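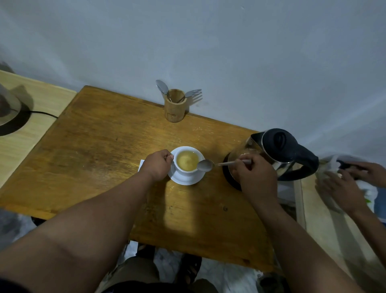 发件人：姚爱国
收件人：家务自动化讨论列表
日期：2020-02-04
主题：Re: 机器现在到底能不能干家务（泡茶那一段）

婉婷你好，各位好，

这封信拖了好几天，先道个歉，手头 Griltix 那批夹爪的验收把人拖住了。你上次那封信我打印出来贴在 202 室的白板旁边，来来回回看了好几遍，越看越想吵架（善意的那种！）。先把你的原话贴上来，省得后来加入列表的朋友去翻存档：

> 郭婉婷写道：
>
> 我觉得大家把家务想得太难了。车间里的机械臂拧螺丝、码箱子、贴标签，早就不用人管了。泡一杯茶有什么呢？拿杯子，放茶，倒水，搅一搅，端走。每一步单独拎出来都有人做过演示。我的看法是，缺的只是有人肯花时间把它们串起来。Dong 的同事在 9 月的交流会上放过一段录像，机器从柜子里取杯子，倒水，一滴没洒。既然这样，我们为什么还总说“还早”？
>
> 另外，Prakport 那边的食堂想问，收餐具、擦桌子、给客人续茶这几样，能不能先挑一样来试。我该怎么回他们？

先说我同意的部分。单步演示确实都有了，倒水那段录像我也看过，做得很漂亮，我当时还跟着鼓掌来着。但是我坐在后排，散场以后跟他们的人聊了一会儿：杯子是同一款，摆的位置贴了胶带做记号，壶里的水量每次都量过。这不丢人，我们自己也这么干，可是拿它来推“家里能用了”，中间差的那一截，恰恰是最费钱费时间的一截。

我就拿泡茶来说吧，因为你提了，也因为我这两年几乎天天在想这件破事。

**倒水**，大家都爱拍这一段，其实在整件事里算好办的。壶有把手，位置大致固定，动作慢一点就行。麻烦在于什么时候停。人一边倒一边看水面，听声音也听得出来，杯子快满的时候水声会变尖。机器多半看称重，或者按时间算。按时间算的办法，壶里水多水少出水快慢不一样，早晚出事。还有金属壶身反光，深度相机看过去经常是一个大窟窿，我们调过的人都知道那种滋味。

**搅拌**，看着傻乎乎的，我在这上面栽的跟头最多。茶匙柄又细又滑，夹得住，可是一碰杯壁它就在指头中间打转。人会用食指和中指顺势调一下，我们的两指夹爪只能放下来重新抓。放在碟子上的勺子尤其讨厌，贴着碟面，没有缝，指尖伸不进去。Bonifacio Herrero 想了个主意，先把勺子往碟边推，让柄翘出来一点再夹，好用是好用，就是难看，而且偶尔会连碟子一起推走。

**拆包装和取薄的东西**，这个我要单独说，因为演示录像里几乎看不到。茶包的外袋、糖条、一小片塑料膜，全是软的，又轻，还可能是透明的，粘在手上甩都甩不掉。人两只手一捏一扯，根本不过脑子。让机器来做，第一要看得见，第二要知道哪里是边，第三两只手的力要配合，轻了扯不开，重了一下子撕到底，茶叶飞一桌。我们去年认认真真试了 100 次撕开同一种小袋，成功的有 30 次，这还是袋口事先剪过小豁口的。我把这个数报上去的时候，Maxine Pomare 盯着表格看了好一会儿，然后问我能不能换一种不用撕的茶。

说真的，她这个问题问得比我所有的答案都好。车间里就是这么干的嘛！车间能自动化，很大一部分功劳要记在换零件、改夹具、重新排工位上面。你说的拧螺丝，螺丝是振动盘排好了队送过来的。把一袋混装的螺丝往台面上一倒，再让同一台机械臂去挑、去拧，它立刻就不会了。家里恰恰就是那个“往台面上一倒”的样子，而且每天倒得还不一样。

我外婆是 1949 年生的，她家的茶桌我从小看到大。同一张桌子，今天勺子插在筒里，明天勺子在碟子上，后天在洗碗池里，茶杯还可能换成搪瓷缸。她可不会为了一台机器改习惯，换我也不肯。 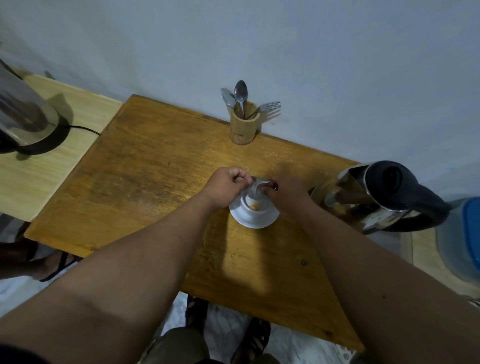
**现在有没有一台机器，能在一户没去过的人家里，从头到尾独立泡好一杯茶？**

我没见过，也没在任何可信的测试里读到过。能做到的是在事先布置好的台面上，用认得的杯子和壶，完成其中的几步，旁边站一个人，随时准备按急停。换一户人家，通常要重新标定，重新采数据，有时候夹爪也得换。

再回你第二个问题，Prakport 食堂怎么回。我的建议是挑收餐具，先别碰续茶，热水加上走来走去的客人，我不想签这个字。收餐具也别一上来就去桌面上收，请他们设一个回收台，客人自己把托盘推上去，机器只管从托盘上把碗、杯子、勺子分开放。这样光线归我们管，高度归我们管，餐具的款式也就那么几种，认起来踏实。筷子和纸巾会混在一起，这个要提前跟他们讲清楚，前几个月肯定得有人在边上挑。

擦桌子我有点犹豫。平的、空的桌面，今天就能擦，擦得还挺匀。问题是食堂的桌子什么时候是空的？上面有调料瓶，有人家占座的钥匙和水杯。擦之前得先判断哪个能挪、哪个不能挪，这一步我们谁也没做好。Vesela Vukadinović 在 Illen 做过一阵子类似的东西，她私下跟我讲，最后他们改成了遇到东西就绕开，于是桌上留下一圈一圈没擦到的地方，保洁还得再来一遍。（Vesela 要是在看列表，欢迎出来纠正我，我可能把哪句话记岔了。）

报价的时候也请把“人在旁边”的工时写进去。我见过太多方案，表格里只有机器的节拍，后面跟着的那位师傅好像不吃饭似的。要是一台机器需要一个人全程陪着，那这笔账就得照一台机器加一个人来算，食堂的经理算得比我们快，瞒不过去的。

你信里还有一个意思，我猜是想说，光喊“还早”会把人喊跑。这个我认。我自己也烦那种什么都说还早的老头（我知道，我知道，我快成了）。所以我现在跟外面的人讲，尽量具体到动作：抓硬的、干的、形状认得的东西，能用；端着装了液体的东西走，慢慢来可以；软的、薄的、透明的，先别指望；两只手一起跟一小片东西较劲，请再给我们几年。这么一讲，对方反而愿意坐下来谈，因为他知道自己的活落在哪一格里。

对了，列表里有没有人手上有便宜一点的指尖触觉片？我们那批边缘起皮了，贴上去没几天读数就乱飘。规格不挑，能贴在弧面上就行。有线索直接回给我，别回全列表，上次为了一卷胶带大家收了一下午邮件，我到现在还不好意思。

撕小袋那组测试的表格我整理一下，列头有点乱，有几行备注是我半夜写的，自己也看不太懂。婉婷你要是急着给食堂写回信，就先用上面那几段，不用等表格。

爱国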